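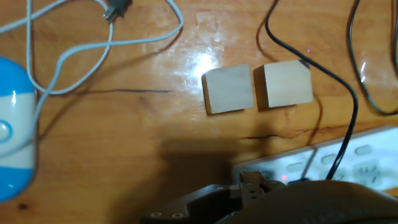
Bavar Handling Laboratory
Safety and Operations Meeting
Minutes of the meeting held on November 25, 2023

Present: the laboratory manager (chair), the safety officer, the lead operator, the second operator, the maintenance technician, a representative of De Smet (arm service contractor), the office administrator (minutes).
Apologies: the purchasing officer.

1. Minutes of the previous meeting

The minutes were accepted with one correction. Under item 5, "Cesto controller" should read "Cesto gripper controller." The matter of the door lock on the storage room remains open.

2. Uncommanded gripper closure on the Cesto station

The chair stated that the meeting had been moved forward on account of this item.

The lead operator reported that during block placement work the gripper closed without a command while the arm was being lowered toward the table. The operator at the station had one hand near the blocks and withdrew it. There was no injury. The operator pressed the stop button, and the arm halted. The gripper did not release until power was removed at the control box.

The log shows that the controller lost its connection for 300 milliseconds and then acted on the last position it had stored, a closed grip from the preceding run. The De Smet representative confirmed that this is how the present firmware behaves after a short loss of signal. A longer loss puts the controller into a fault state, and the gripper holds still. The safety officer asked that it be recorded that the shorter interruption is therefore the more dangerous of the two.

The maintenance technician had gone back through the logs for the station and found 4 earlier interruptions of the same type. In 3 of these the gripper was already closed and no movement resulted. In the remaining case it was open and moved, and the run was marked by the operator as a failed grasp. No report was made at the time.

The cause of the interruptions has not been established. The technician considers a worn connector at the wrist to be the most likely source. The De Smet representative did not rule this out but asked that the power supply be tested as well, as the station is fed from a power strip on the table. The second operator noted that cables lie across the same table as the work pieces and could be pulled by hand or by the arm. The technician replied that a pulled cable would not account for all of the logged interruptions, two of which occurred with the arm parked.

There was discussion of whether block work could continue on the Dukeck station, which uses the same gripper with an older controller. The lead operator was in favor, as the placement series is already behind schedule. The safety officer was opposed until the logs for that station had been read. The chair decided that the Dukeck station may run with no person inside the marked area, and that blocks are to be reset only with gripper power off.

Decisions:
The Cesto station is out of service until the safety officer signs it back in.
Hands are not to be placed on the table at any station while the gripper is powered.
Any grasp that fails for a reason the operator cannot state is to be entered in the incident book as well as in the run log.

Actions:
Maintenance technician: replace the wrist connector, keep the old part for inspection, and test the supply under load.
Maintenance technician: move the power strip and cables off the table surface at the Cesto station and fix them below it.
De Smet: supply in writing the firmware settings that govern behavior after signal loss, and state whether the stored position can be cleared.
Safety officer: read the Dukeck logs and report to the chair.

3. Stop buttons

The safety officer reported that the stop button cuts motion of the arm but leaves the gripper powered. Several operators had believed otherwise. The station instructions say only that the button "stops the robot." The wording will be corrected, and a separate cutoff for the gripper will be priced. The De Smet representative will send a wiring proposal. The lead operator asked that the cutoff be within reach of a seated person.

4. Training

Refresher training was last given in April. The chair agreed that all 18 persons on the access list will repeat the stop and release section before their next session. Badges of those who have not done so will be disabled.

5. Other business

The second operator asked for replacement table mats. Deferred to the purchasing officer.

The next meeting will be called by the chair on receipt of the De Smet settings.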